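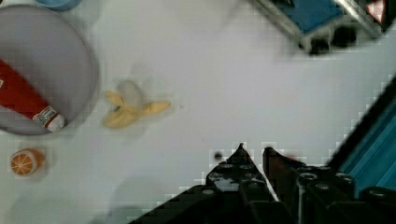
Wrist view over the kitchen table set, Fustbridge laboratory.

About Pullevo

Pullevo is a research company in Fustbridge. We develop and test methods for robot handling of household objects on a table, and we publish the methods together with the test procedure and the failures. We do not manufacture arms, grippers or cameras. Our income comes from contract evaluation and from licences for Herkska, our software for matching what a wrist camera sees to what a fixed camera sees.

The company occupies the ground floor of the Bundgaard building, where there is one large room for the test tables, a workshop and an office. Visitors should use the yard entrance.

What we work on

A camera mounted at the wrist of an arm moves with the gripper. It gives a close view of the object at the point of approach, but it sees only part of the table, its picture blurs when the arm moves quickly, and the fingers take up a good share of the view. A camera fixed above the table sees nearly everything at lower detail, except where the arm covers it. Most handling systems use both. The usual practice is to calibrate the two against each other with a printed target and to repeat the calibration whenever something has been knocked, re-tightened or replaced.

Herkska removes the printed target from the routine. The objects already on the table serve as the reference. The software finds outlines in both views, proposes pairs, and solves for the position of the wrist camera that makes the pairs agree. Pairs that cannot be made to agree are dropped. The result is compared with the position reported by the joints of the arm, and the difference is logged as drift.

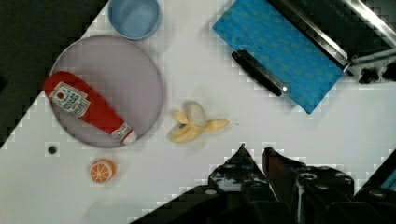 About Pullevo, page 2

The method depends on the shapes available. Round items such as plates and cups give a good position and almost no information about rotation. A long item lying at an angle, such as a ketchup bottle across a plate, fixes rotation well. Soft or irregular shapes are the hardest. A peeled toy banana has flaps that change outline with a small change in viewpoint, and early versions of the software would pair one flap with its neighbour and report a confident, wrong answer. The present version compares the whole outline before it considers any part of it.

Patterned cloth caused a separate problem. A faint repeat in the print offers many equally good matches. Herkska now tests each region for repetition and reduces its weight accordingly. The threshold is set by hand, and it is the one setting we ask licence holders to check on their own table.

How we test

Our standard test is a run of 100 approaches to a single layout. The layout is then changed and the run repeated. An approach begins with the arm clear of the table and ends when the fingers reach the requested point, or when the software declines to continue. Declining is recorded separately from error, and the two are never added together in our reports.

The published result for Herkska rests on over 400 approaches. On layouts with at least 3 rigid objects in the wrist view, the position found from the objects was accurate enough to use in place of the printed target. With 2 objects it was usable only when one of them was long. With a single object the software should decline, and the report lists the cases in which it did not.

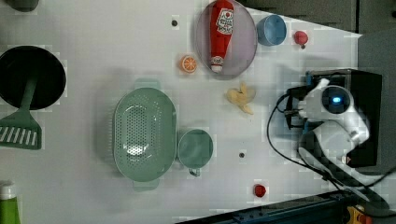

Kitchen table set, side of approach at right.

Objects and tables

We use toy food and ordinary kitchen items. They are cheap to replace, light enough to be safe under a badly planned movement, and close in outline to the things a household robot would have to handle. The kitchen set includes a frying pan with a spatula, a colander, cups in more than one colour, a plate, a ketchup bottle and small fruit. Items are placed by hand from a layout sheet. Small offsets between runs are expected and are left in.

Perforated items deserve a note. The holes in the colander are regular and closely spaced, so they present the same difficulty as the printed cloth. Its outer edge is a clean oval and is the only part of it that the software uses. A measuring cup placed against the colander will sometimes be merged with it into one outline in the fixed view and kept apart in the wrist view. The pair is then dropped, at the cost of two usable shapes. We have not solved this and would be glad to hear from groups who have. 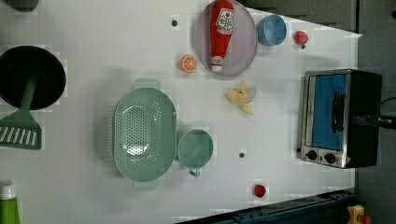
Larger appliances are treated as part of the layout. A toaster oven has straight edges, which help with rotation, and a glass door, which does not help with anything. Reflections in glass move with the wrist camera and can look like an object at a different height. Door panels are therefore masked by default. The mask can be switched off in the settings file, and the manual explains when this is reasonable.

The test tables are white. Contrast is good on such a surface, and results obtained on it should not be assumed to hold on wood grain or dark stone. A second table with a dark worktop is being fitted out and will enter use in February.

Working with us

Evaluation contracts are taken from manufacturers, universities and other laboratories. A contract covers the standard test, a written report and the complete log of each run. Clients may withhold their name from the published version of the report but may not remove results from it.

The laboratory is open to visiting groups on Tuesday afternoons by arrangement. Requests for the Herkska manual, the layout sheets or a sample log should be sent through the contact form, stating the arm and the two camera positions in use.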